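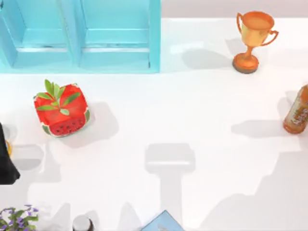
## Dridmont display shelving: frequently asked questions

### Which loads do the shelves take?

Each compartment of a two-compartment Dridmont unit is rated at 17 kg, evenly distributed. The top panel carries the same rating. Ratings assume a level surface and a unit assembled with all fasteners tightened. Point loads, such as a heavy object on a narrow foot, should be kept to half the rated figure.

### What are the outside dimensions?

The standard unit is 900 mm wide. Height and depth depend on the series and are printed on the carton label. The Veltard series is deeper than the base series and does not share its back panels.

### Can a unit stand on a table or counter?

Yes. Any table used must be rated for the combined weight of the unit and its contents. Fit the four adhesive pads from the hardware bag before placing the unit. Keep the front edge of the unit at least 54 mm back from the edge of the table. Units placed where children can reach them must be fixed to the wall with the bracket kit, part 703.

### Is the bracket kit included?

It is included with wall and floor units. For tabletop units it is ordered separately. The kit contains two steel brackets, four screws for the unit side, and a drilling template. Wall anchors are not supplied. The right anchor depends on the wall: hollow-wall anchors for drywall, sleeve anchors for brick, plain wood screws where a stud is available.

### How are the units joined side by side?

Remove the plastic caps from the inner side panels, align the holes, and insert the connecting bolts from the left. Tighten by hand until all bolts are seated, then use the hex key. Base series units join only to base series units. No more than three should be joined in one run without a wall fixing at each joint.

### The unit rocks after assembly. What should I check?

Loosen every fastener a half turn, stand the unit on a surface you know to be flat, press down on the top panel, and retighten in the order shown on the instruction sheet. If it still rocks, measure both diagonals across the back. A difference of more than 3 mm means the back panel was fitted out of square and has to be removed and refitted.

### Which cleaning products are safe?

Use a damp cloth and mild dish soap. Dry the surface afterward. Solvents, scouring powder, and melamine sponges will change the gloss of the finish, and the change is permanent. Marks from felt-tip pens can be treated with isopropyl alcohol on a cotton swab. Test the inside of a side panel first.

### Do the colors fade?

All pigments shift to some degree in direct sun. Blues and greens shift less than reds in our finishes. Items left in one place for months can leave an outline, so move them occasionally if the unit stands near a window. Replacement panels come from current production and may not match an older unit exactly.

### Can I drill extra holes?

Side panels may be drilled no closer than 30 mm to any edge. Do not drill the top panel or the shelf ledges. Drilling ends the warranty on the panel concerned and leaves it in force on the rest of the unit.

### How do I order spare parts?

Parts are shipped from the Brumarcombe warehouse. Send the part number and the batch code, which is stamped on the underside of the lower panel. Hardware bags are free during the warranty period. Panels are charged at list price unless the fault is ours. The warehouse closes for inventory in February, and orders received during that time ship when it reopens.

### Can a unit be returned after assembly?

Unused units in the original carton can be returned. Assembled units are accepted only if a part is defective. Send a photo of the fault and of the batch code before shipping anything back.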